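Crown came off at dinner, can it wait until my appointment?
Posted in Teeth & Gums — Clinthorpe Community Help
464 views

Valbona Milošević
The crown on one of my lower back teeth came off last night while I was eating a caramel. I have it, it's in one piece, and I rinsed it off and put it in a small pill box. The tooth under it had a root canal a few years ago, so it doesn't hurt, but it feels rough and my tongue keeps going to it. There's a thin layer of old cement inside the crown.

I called the office in Drulemdale where I had it done and the first opening is in 2 weeks. They told me to keep the crown and eat on the other side. I forgot to ask whether I should try to put it back on in the meantime. The drugstore has temporary cement for this. My brother-in-law says to use a dab of super glue and cancel the visit, which I am not going to do, but I would like to know if the drugstore kind is all right.

Also, if they can't reuse this one, what does a new crown run without insurance? I lost my dental plan in February when I changed jobs.

Edited to add: it is the second molar from the back on the left. No swelling, no bad taste.

Italo Fontana
Same thing happened to me with a popcorn kernel. I used the drugstore cement and it held for nine days, then came off again in a sandwich. Went in and they glued it back on, done before lunch. Don't use super glue. Good luck.

Nantana Intarasuk
I worked the front desk and then chairside at a dental office for a long time. I'm not a dentist, so call yours back with the question you forgot. They get it all the time and somebody will talk you through it over the phone.

Temporary cement from the drugstore is made for this and most offices are fine with it for a short stretch. What we used to tell people:

Brush the tooth gently and rinse the crown. If some of the old cement flakes out easily, fine. Don't dig at it with a knife or a pin, you can scratch the inside or chip the edge.

Try the crown on dry first, with no cement. Find which way it goes and bite down slowly. If it doesn't seat all the way, or your bite feels high, stop there and leave it out. A crown that sits crooked can crack the tooth under it, and a tooth with a root canal is more brittle to begin with.

If it fits, dry the tooth with a bit of gauze, put a thin layer of cement inside the crown, seat it and bite down for as long as the package says. Wipe off what squeezes out. Floss that spot carefully and pull the floss out sideways instead of back up.

Take it out before you go to sleep if it feels loose at all. You don't want to swallow it or breathe it in. If you can't get it to stay, leave it in the pill box and keep the tooth very clean. Two weeks is on the long side for a bare tooth, so ask to be put on the cancellation list. Call at opening time, that's when the gaps in the schedule show up.

Swelling, fever or a bad taste means you call the same day and say so.

On cost, putting an old crown back on is usually a small charge. A new one is a different matter and prices vary a lot by town. My sister paid 1,018 for hers last year at an office in Mindum, with no insurance, and that included the buildup. Ask for a written estimate, and ask if they have a cash price or an in-house plan. Some do and don't mention it.

Valbona Milošević
Thank you both. I called back and they said the drugstore cement is OK if it goes on easily, and they put me on the list for cancellations. It went on dry without any trouble so I will do the cement tonight after supper.

From the Clinthorpe blog: Getting the house in order

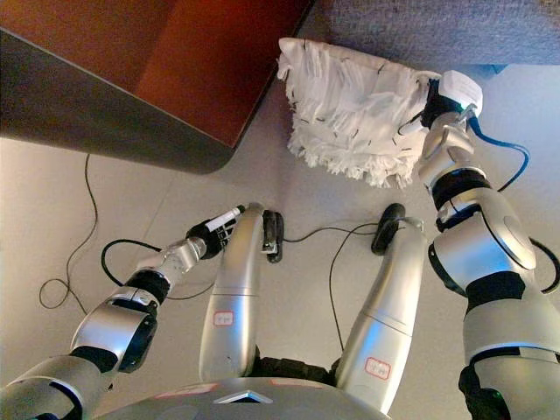 2 min read

Haris Yordanov
Adding to this for anyone who finds it later. If the crown comes off and there is a piece of tooth stuck inside it, don't glue it back on at home, even if it fits. That happened to me. The tooth had broken off inside the crown, and I wore it for a week with temporary cement thinking all was well. By then the gum was sore and I needed more work than I would have if I had gone in right away. Look inside with a flashlight. Cement is chalky and usually comes away in flakes. Tooth is harder and more yellow or brown. If you can't tell, take a picture and ask the office if you can send it to them.

I also agree on asking for a cash price. Mine took some off for paying on the day.

Valbona Milošević
I looked and I think it's only cement, but I will bring it up when I'm there. They had a cancellation — I go in tomorrow at 8:15.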